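Chapter 7
Showing the Task: Hand Guiding and Remote Control

In June the Cluno lab at Drirkstead recorded 117 demonstrations of one household job: pick up an object, carry it across a living room and set it down. Olaia Carrasco, who ran the recordings, kept 100 of them. The rest had long pauses or second tries at the grasp.

A demonstration is a record of a task done under human control. It holds the motion of the arm, the opening of the gripper and the views from the cameras, all stamped with the same clock. A wrist camera is useful because it keeps the fingers and the object in view while the room behind them changes.

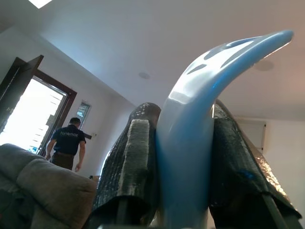
7.1 Two Ways to Lead the Arm

In hand guiding, the teacher holds the arm and moves it through the task. The teacher feels the weight of the arm directly, but hands and sleeves may show up in the recording.

In remote control, the teacher works a separate device and the arm follows. The teacher can stand farther away - even in another room - but has to judge contact mostly by eye. A curved plastic part held between two fingers can tilt before the teacher sees it.

The Festovberg exercises at the end of this chapter use both methods. Before starting them, review the section on grasp points in Chapter 6 and set the gripper to its lowest closing force.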